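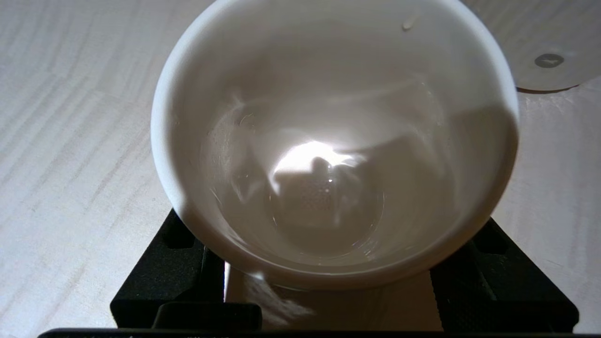 *Slide 1: white cup, from above*

Notes for the talk on coffee tasting at work — Clerano office, 19/01/2018

Leave slide 1 on the screen while people come in. Do not start before the door is closed, the corridor is noisy.

**Opening (speak slowly)**

Good morning and thank you for coming. I buy the coffee for the three Zinov cafés and for the kitchen in this building. Many of you serve this coffee every day, and some of you have asked me why the taste was different after the change in December. I want to answer this question, and after that I want to teach you a simple way to taste, so you can tell me yourselves when something is wrong.

I am not a scientist. What I tell you comes from my work and from many cups, some of them very bad.

**Slide 2: What changed in December**

- Before: one blend from Lombardi, dark roast, the same for all the cafés.
- Now: two coffees. The Lombardi blend stays for espresso. For filter we use the lighter one from Tunel.
- The price per kilo of the new one is higher, but we use less of the old one. (If they ask for the exact price: it is in the order sheet, I will not discuss it here.)

Customers at the station café said the filter coffee was sour. I wrote down every comment that reached me. I think a part of them is right and a part is a question of habit. When you drink dark roast for years, a lighter coffee seems sour even when it is made well. But we also made mistakes in the first week, with the grinder still set for the old coffee. The pieces were too big, the water passed too fast, and the cup was thin and sharp.

Pause. Ask who was working in the station café that week. Let them tell it in their own words, it is better than my version.

**Slide 3: Three words that get mixed up**

Sour, bitter, acid. In my first language we use almost the same word for two of these, and I made this mistake for a long time, so please do not be shy.

Sour is what you feel at the sides of the tongue, like a lemon or an apple which is not ready. Bitter stays at the back and stays long, like the skin of a grapefruit. Acid, when a coffee person says it, can be a good thing — it is the freshness in the cup, like in a ripe orange.

Why does it matter? If a customer says "bitter" and means "sour", you will move the grinder in the wrong direction and the next cup will be worse. Ask one more question before you touch anything. I ask: "Does it make you think of lemon, or of burnt bread?" It works with nearly every person.

**Slide 4: How to taste**

1. Weigh 10 grams of coffee for each cup and grind it a little coarser than for filter.
2. Smell it dry.
3. Fill the cup with hot water and wait. Don't stir.
4. After the wait, push the top layer with a spoon and put your nose close. This is the best moment for the smell.
5. Take away the foam with two spoons.
6. Taste when it is warm, and again when it is nearly cold.

The second tasting is the one people forget. Heat hides many things. A good coffee is still pleasant when it is cold, and a poor one becomes like wet paper.

Show the movement with the spoon. Make the noise when I drink from it! They will laugh, then ask them to do it too. The air carries the smell to the nose, and without the noise you lose half.

**Slide 5: The table**

Explain the order of the tables. There are 6 coffees, covered with paper, and the names are under the paper. Two of them are the same coffee with a different grind. I will not say which.

Each person has a sheet. Please write before you talk. When one person says "chocolate", all the others find chocolate, I have seen it every time. One or two words are enough. "Like my grandmother's cupboard" is also a good answer if it is true for you.

Time for this part: 30 minutes. Tell them when 5 minutes are left.

**Slide 6: After the tasting**

Collect the sheets. Read a few words aloud without saying who wrote them. Then lift the papers, beginning with the Tunel coffee.

Points to say if there is time:

- Water. The station café has hard water and the filter there should be changed more often. Ask the manager for the date of the last change.
- Old coffee. Write the opening date on the bag. The bags in the cupboard at the back had no date when I looked.
- Milk. I have no time for milk in this talk. Maybe in spring.

**Questions I expect**

*Can we go back to the old filter coffee?* Not before the order is finished. After that we decide together, and the sheets will help.

*Does the cup change the taste?* A little. A thick one keeps the heat longer if you warm it first. Please warm them.

*Do I have to swallow?* No. There is a jug for this at the end of each table.

Last thing: the spoons go back to the kitchen in the blue box, and the order form for the next month closes this evening.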